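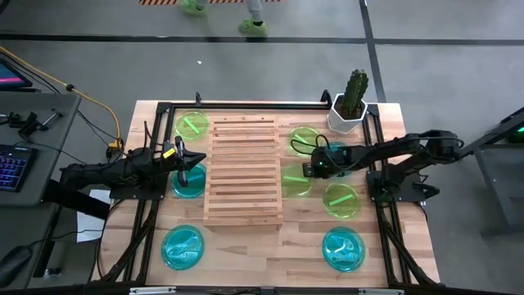
**培养皿里那黄绿色的液体,能喝吗?**

不能。这是本页收到最多的问题,所以排第一。蓝色的也不能。

**到底是什么液体?**

染了色的水,Plevum 牌水性色浆兑出来的,做桌面陈设用。黄绿和蓝绿两种颜色都按瓶身说明稀释,想更浓就少加水,想更淡就多加水,这方面我们没有秘方。

**绿色的小棒是什么?**

装饰棒,放在黄绿色的皿里。横放斜放都行。有客人来信问“正确角度”,Obinna Nnaji 认真回了一封信,大意是:请随意。

**蓝绿色皿里那些白色的漩涡呢?**

白色浆料慢慢滴进去,再用牙签拨两下。拨到第三下通常就糊了,变成一皿浅蓝色的牛奶。糊了只能倒掉重来,静置一夜也不会自己分开,我们替各位试过。

**必须用塑料皿吗?玻璃的不是更好看?**

好看,也更容易碎。透明塑料皿轻,挪动时洒出来的少一些。玻璃皿可以自备,碎了请自理。

**中间的木条架是做什么用的?**

收纳皿用的,Flutwood 出品,松木薄条拼成,样子像个矮木箱。收进去之前请先把液体倒掉。这句话写在说明卡第一行,仍有人来问为什么架子变绿了。

**架子变绿了怎么办?**

湿布马上擦,能擦掉一部分。剩下的部分,欢迎称之为“做旧”。介意的话用 240 目砂纸顺着木纹轻磨,再上一遍木蜡油。

**拼木桌面沾了颜色呢?**

处理方法同上,但桌子比架子贵,建议手快一点。Van Wijk 的硬蜡油我们用了 2 年,上两遍,两遍之间隔一夜。没上油的桌面请垫托盘。

**液体多久换一次?**

7 天。夏天勤一点,八月份尤其如此。浮起一层膜就该换了,不必来信询问那层膜的名字。

**角落里的柱状仙人掌要用色水浇吗?**

请不要。清水,土干透了再浇。白色几何花盆是 Zuvby 的,盆底有没有孔要看批次,下单前请问清楚;没有孔的,浇水量减半,再减一点。仙人掌很少死于口渴,多半死于关心。

**仙人掌为什么放在桌子后角?**

因为它有刺,而换水的人有袖子。

**可以整套租吗?**

可以,培养皿、木架、色浆一起出,桌子不租。押金 1,000 元,归还时架子还是原色就全退。仙人掌单卖,不租,它不喜欢搬家。

**家里有小孩或猫,合适吗?**

小孩请有大人看着。猫的话,我们见过的每一只都会把爪子伸进蓝色那皿,然后去踩沙发。沙发的清洁问题不在本页范围内。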